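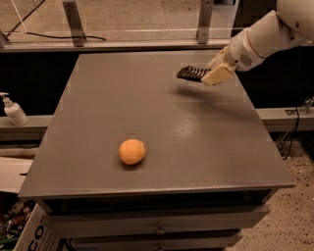 The white arm at its gray cabinet, with one small orange thing to think about.

Open Day at Sanerbridge: Our Gallery

What a Friday! We opened the doors of the Sanerbridge workshop at 3 in the afternoon, and by ten past there was a line down the hall and somebody's little brother had already asked if the robot had a name. (It does now. He picked Dogar, and the vote was not close.)

For anyone who couldn't make it, the idea was simple. Our group has spent the spring teaching a robot arm to pick up everyday things from the top of a cabinet and put them somewhere else. It sounds like nothing until you try to spell out every step of it. So we invited families, neighbors and a few people from the Burkevex evening course to come and see how the work goes on a normal afternoon, slow parts included.

Waqas Durrani ran the arm for most of the session and took questions while he did it, a skill I don't have. Maya Harb looked after the screen side, where visitors could follow the plan the software was making before each move. I mostly ran around with the sign-up sheet and ate too many of the cookies.

A bit about that first picture. The black ridged pad on the gripper got more questions than anything else in the room! People wanted to know if it was sharp, if it could pinch you, if it was a comb. Waqas let the kids feel a spare one, and after that we could hardly get it back. The ridges are there for grip, and we have gone through a whole box of different shapes to get to this one.

The orange shape on the tabletop sits a good way off from the gripper, and that gap was a favorite talking point of Maya's. She would ask people to guess the path the arm would take to reach it. Almost everyone said a straight line. Then she'd bring up the plan on her screen, and you'd hear the "ohhh" go around the group – it likes to come in from higher up than you'd expect.

We kept each turn to 10 minutes so that everyone got close enough to see, and we still ran 30 minutes over. Sorry to the people who were waiting for a ride home. The log says the arm has done 3000 practice moves on the Zurska software since we started, and I think the crowd would have happily stayed for 3000 more.

Next up, a busier tabletop. One object is a nice way to start, but the fun begins when the robot has to tell things apart. A round orange fruit sits near the front, a black comb-like piece lies back on the left, and a dark blue wrapper with crinkled edges is over toward the far right corner. The wrapper was the one the grown-ups argued about. Flat things are hard! There is so little to get hold of, and Waqas spent a good while explaining why a round fruit can be the easier job even though it might roll.

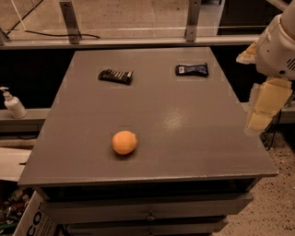

Coming back in May

We're doing this again in May, same room, same arm, and with a longer session this time. Maya is putting together a table where visitors can set up their own layout of objects and see what plan the software comes up with, so start looking through your kitchen drawers. Small and unbreakable, please. The sign-up sheet will be by the front desk, and if you left a blue umbrella with us, it's there too.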